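The Lid Drawer
4 min read
Last updated: January
Print | E-mail

Every kitchen has a place where lids go to be forgotten. In Marisol Mamani's it was a deep drawer beside the stove, and it had not closed since her younger son left for college. When she finally emptied it onto the dining room floor she found 214 lids, a cheese knife and the warranty for a blender she has never owned. Containers to go with them: 30.

"I kept thinking the bottoms would come back," she says.

I understand. I have a round red lid of my own that has survived three apartments and one marriage, and whatever it used to cover is long gone. I wash it. I dry it. On bad days I try it on bowls.

Mamani took her problem to Imani Thibodeaux, who runs a two-room organizing business called Hasness and whose methods are short on spiritual content. She does not ask whether a lid brings you joy. She asks what it fits. If you can't produce the bottom in 2 minutes, the lid goes in a basket, and the basket goes somewhere you have to look at it. 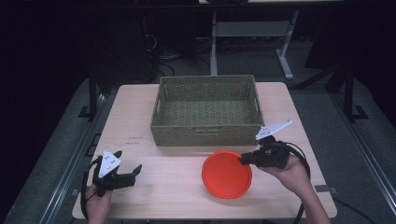
The basket matters more than you'd think. Thibodeaux likes a plain rectangular one with handles, open on top, small enough that it fills up and starts to embarrass you. Anything with a cover is forbidden, for what I hope are obvious reasons. It stays out for a month. Bottoms do turn up in that time, mostly from the office fridge, sometimes from a neighbor who had been hoping you'd forget.

Mamani got nine matches. The rest went to the recycling center, except for one she now uses under a geranium and would prefer not to discuss.

My own basket has been on the table since the holidays. The red lid has been in it twice. Last night, around dinnertime, I took it out again and tried it on the salad bowl. It's close.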